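Oct 14, 2018

The open afternoon

Back from Vusness with wet feet and a carrier bag of leaflets. I said last month I wouldn't go to another of these, and then the notice went up in the library at Prallow and I went anyway. Two buses each way. The second one coming home didn't turn up, so I had plenty of time at the shelter to read what I had been given.

The thing being shown off was Kallio, the gun system that is meant to protect the airfield from small drones. Cermont make it. It was parked on a trailer on the old dispersal with a rope round it, and there was a tent with a film running and a row of chairs. In the film it shoots down drone after drone against a very blue sky. I watched it twice. Every drone flies straight, at the same height, one at a time, and seems to come from the same direction. Either the enemy is going to be very obliging or somebody chose those clips with care.

The man from Cermont giving the talk was pleasant enough and knew his subject, up to a point. The point was questions. He told us Kallio had a success rate of 92 per cent. I asked what it was 92 per cent of. He said engagements. I asked how many engagements, and he said that a "significant series" had been completed in September. I asked whether a drone that got past before the gun opened up was counted as an engagement. He said that was a very good question, then took one from the other side of the tent about apprenticeships.

I did find the answer, or part of it, in the small print at the back of the thicker leaflet, sitting at the bus shelter. 68 targets flown. 43 engagements. So 25 of the things were never shot at, and the rate is worked out on what was left. The leaflet says those flights were "outside the parameters of the trial". It doesn't say what put them outside. Wind? Rain? Flying too low? If I were running an airfield I think those are the 25 I would want to hear about.

I may be being unfair. It could be that the batteries went flat on half of them, or that the range was closed because a walker had strayed on to it. I have been caught before, reading a scandal into what was only bad form-filling. But it would have cost them one sentence to say so.

What it costs to fire

This is what bothers me most and it hardly came up. A drone of the sort they had on the display table can be bought in a shop. Kallio needs the trailer, the radar on its own lorry, a crew, and somewhere to keep it all dry. The board beside the rope said it could fire 1,000 rounds a minute, in larger letters than anything else on the board. I don't know why that is meant to cheer anyone up. It tells me how fast you can run out.

And rounds that go up come down. Prallow is under the western approach. There was a line in the talk about ammunition that "self-disposes safely in flight", and I wrote it down because it sounded so much like something off a packet of dishwasher tablets. A woman two seats along asked what reached the ground. Fragments of negligible mass, she was told. She asked if they were negligible on a greenhouse. She got a laugh but no answer.

I have been reading about this kind of thing for thirty years, off and on, and the pattern doesn't change much. Something cheap turns up and frightens people. Something dear is bought to deal with it. By the time the dear thing works, the cheap thing has been altered by a couple of lads in a shed, and the dear thing needs an upgrade. The people selling it aren't crooks. They believe the film. I think that is worse, in a way, as you can't shame a person out of a thing he believes.

To be fair to it, the radar did look useful. They had a screen showing gulls over the reservoir, and it picked them out cleanly and followed them. I asked if it could tell a gull from a drone. It can, he said, "in most conditions". It was raining by then. I looked round at the screen again and it had been switched over to the film.

Evening

Didn't want a proper supper after the buns in the tent. Made toast and read through my notes again at the kitchen table, then went over the sums in pencil in case I had them wrong. I hadn't. If you take their 92 per cent of the engagements and set it against everything that was flown, the figure drops to well under two-thirds. Still better than nothing, and I'd have had more respect for the talk if it had said so. An honest six in ten might even be worth having, if it could be had for less. 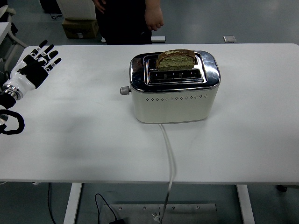
Things to chase

Write to the ministry and ask for the full trial report, all 68 flights, with the weather for each. They will say it is commercially sensitive. Ask anyway, so that the refusal is on paper.

Ask Cermont what an "engagement" is. One line, no argument, by post and not through the form on their website, which ate my last letter.

Find out whether the range at Vusness really is closed to night firing. The leaflet says "no current plans", and I have seen those words before, about the second runway.

Dig out the folder on the old missile battery. It was put up on the same ground with the same sort of afternoon, tent and all, and taken away eight years later without having been fired except at a towed sleeve. I'm fairly sure there was a percentage in that brochure as well. It would be nice to have the two side by side. The folder is either in the box room or under the stairs, and I'm not going under the stairs tonight.

Look up the bus complaints address.

Shoes are stuffed with newspaper by the boiler. Jets went over again at twenty to ten, two of them — low, coming in from the west, lights on. The windows went as they always do. I suppose the gun would be down there now under its sheet. The leaflet says it can be ready to fire within minutes of a warning, and doesn't say who gives the warning, or how many minutes. Add that to the letter.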